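Doubts over Dundmont's lost property shake-up as unclaimed watches pile up

Thu 11 September

Anyone who has left a watch behind at the Dundmont leisure centre will soon have 90 days to collect it before it is passed on for sale, under new rules that the centre's operator says will clear a backlog going back years. Regular users are less sure that the plan will do much beyond moving the same things from one cupboard to another.

Stotard, the firm which has run the centre and its sister site at Givalville since April, says the two buildings took in 3866 items of lost property in the past year. It has not said how many went back to their owners. Asked twice for that figure, a spokeswoman said the old paper records "do not lend themselves to a single total".

Under the new system every item will be given a number, photographed on a plain table and put on a web page, where owners can look for it and book a time to pick it up. Coats, towels and swimming kit will be kept for a shorter period. Watches, phones and jewellery will go into a locked cabinet at the Dundmont reception, even if they were handed in at Givalville.

The last part has gone down badly. Givalville users would face a bus ride and a change at Moulin to fetch a watch that somebody handed in a few steps from where they lost it. Stotard says one cabinet is safer than two. It did not explain why the Givalville office, which already has a safe for the till money, could not be used.

There is also a £5 collection charge for anything kept in the cabinet. The company calls this a handling fee and says it will cover the cost of the web page. The old desk charged nothing, though it was also open for only part of the week and had no list that the public could see.
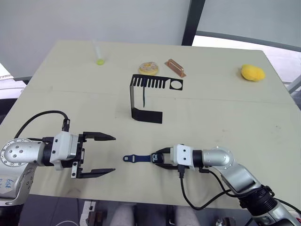
A watch with a dark navy strap laid out on a table, with a slotted black metal stand behind the work area.

Watches are said to be the hardest things to give back. Many look alike, particularly the digital kind with a dark case and a dark strap, and a photograph on a web page may not help an owner tell one from the next. Stotard says claimants will be asked to describe the strap, the buckle and any marks before they are shown the item. That seems sensible, but it sits oddly with a plan to put a clear picture of all three online for anyone to study first.

The company said it was "aware of the point" and might hide some details on the page. It could not say which ones, or whether this would be settled before the page opens.

Nor is it clear what happens to the money once the 90 days are up. A notice by the changing rooms says unclaimed valuables will be sold "for the benefit of the centre". A leaflet at the front desk says the proceeds will go to local good causes. Stotard said both were correct, as the centre supports local good causes, but gave no names and no share.

Some 300 people have signed a petition asking for the charge to be dropped and for Givalville to keep its own cabinet. It will be handed in at the next users' meeting in Moulin. A similar petition over parking went to the previous operator and got a two-line reply.

Stotard says it will look at the scheme again after six months. It has promised to publish the number of items returned, which would at least be a first — the old operator never did so, and the figures for this summer have not been put out either.

Until the web page opens, anyone missing a watch should ask at the Dundmont reception and bring a photograph or receipt if they have one. Items handed in before the change will be kept under the old rules, with no charge. The desk is closed on Sundays.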